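Última actualización: 1 de abril de 2018

Por Binta Tijani, gabinete de comunicación de Nendilau

Nendilau presenta Cirnari, un audífono que admite que la gente come en restaurantes

SKUSTBRIDGE. Nendilau anuncia la salida al mercado de Cirnari, su nuevo audífono retroauricular con ajuste desde el teléfono. La empresa es consciente de la fecha que figura en la cabecera. El departamento comercial propuso esperar un día y el departamento técnico contestó que ya había esperado bastante. El producto existe, se puede encargar y tiene un manual de instrucciones que alguien ha leído entero antes de imprimirlo.

Cirnari está pensado para personas adultas con pérdida auditiva leve o moderada, es decir, para quienes oyen perfectamente la televisión del vecino y nada de lo que les dice su cuñado al otro lado de la mesa. Los audífonos llevan años funcionando muy bien en las consultas, que son sitios silenciosos, enmoquetados y donde habla una sola persona, despacio y de frente. Los problemas suelen empezar en la calle.

El equipo de Nendilau decidió trabajar al revés y afinar el procesador de sonido en los lugares donde los usuarios se quitan el aparato y lo guardan en el bolsillo. La lista incluye bares con suelo de baldosa, andenes, reuniones familiares y la sala de espera de cualquier taller mecánico.

«Durante el desarrollo comimos fuera mucho más de lo que contabilidad consideraba razonable», explica Keerthana Raju, directora de ingeniería acústica. «Presentamos las facturas como trabajo de campo. Nos aprobaron los menús del día y nos rechazaron los postres».

El audífono ofrece tres programas de escucha: conversación, calle y música. Las primeras versiones incluían siete, entre ellos uno llamado «entorno mixto dinámico» que ningún miembro del equipo supo explicar a su madre. Se eliminó. El usuario cambia de programa con un botón situado en el propio aparato o desde la aplicación, que también permite subir los agudos, bajar el ruido de fondo y averiguar en qué habitación se quedó conectado el audífono por última vez.

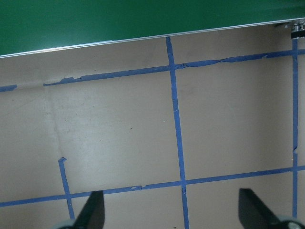
La aplicación no pide crear un perfil público, no reparte medallas y no felicita a nadie por haber oído bien durante toda la semana. Kwesi Zakaria, responsable de software, reconoce que hubo presiones. «Alguien sugirió un marcador para competir con los amigos. Le preguntamos en qué consistiría ganar y todavía lo está pensando». Los datos de uso se guardan en el teléfono y solo se envían al audioprotesista cuando el paciente lo autoriza, operación que requiere dos toques en la pantalla y que puede deshacerse con otros dos.

En cuanto a la batería, Nendilau prefiere no prometer jornadas heroicas. Cirnari se recarga por la noche en su estuche, igual que el teléfono, y si el dueño se olvida emite un aviso por la mañana. El aviso es un pitido corto y descendente. Se descartó una voz grabada que decía «batería baja» con un tono que varios usuarios de prueba describieron como decepcionado.

El audífono se vende en gris, en arena y en un color que el catálogo llama «grafito» y que es gris más oscuro. La empresa estudia incorporar otros tonos si la demanda lo aconseja. De momento, la única petición formal recibida ha sido de un señor que lo quiere a juego con su bicicleta.

La adaptación inicial se hace siempre en un centro auditivo, con audiometría previa y una visita de revisión incluida en el precio. Siobhán Gallagher, jefa de atención clínica, insiste en ese punto: «El teléfono sirve para retocar. Para saber qué oye una persona y qué ha dejado de oír hace falta sentarla en una cabina y tener paciencia. Hay quien viene convencido de que toda su familia ha empezado a murmurar a la vez». Gallagher recuerda también que un dolor de oído, un zumbido repentino o una pérdida brusca de audición son motivo para ir al médico, y que para eso no hay aplicación que valga.

La distribución correrá a cargo de Keane, que servirá los primeros pedidos a los centros asociados de Skustbridge y su comarca. El resto del territorio tendrá que esperar hasta agosto, mes elegido por razones logísticas que a la redacción de esta nota le han explicado en varias ocasiones sin éxito. Los centros interesados en ofrecer el producto pueden solicitar una unidad de demostración, que se presta durante seis semanas y se agradece devuelta con su cable.

Maeve Ó Riain, directora general de Nendilau, ha querido cerrar el anuncio con unas palabras. El borrador que nos remitió contenía la expresión «revolucionar el paradigma de la escucha» y le fue devuelto con una nota al margen. La versión definitiva dice así: «Hemos hecho un audífono que se entiende a la primera y que aguanta una comida con seis personas hablando a la vez. Yo lo he llevado en la mía de los domingos. Me enteré de todo y no sé si repetiré».

Las solicitudes de entrevista y de material técnico se atienden por orden de llegada. Se ruega no telefonear a la hora de comer, que estamos haciendo pruebas.

Contacto: gabinete de comunicación de Nendilau, Skustbridge | © 2018 Nendilau. Todos los derechos reservados | Volver arriba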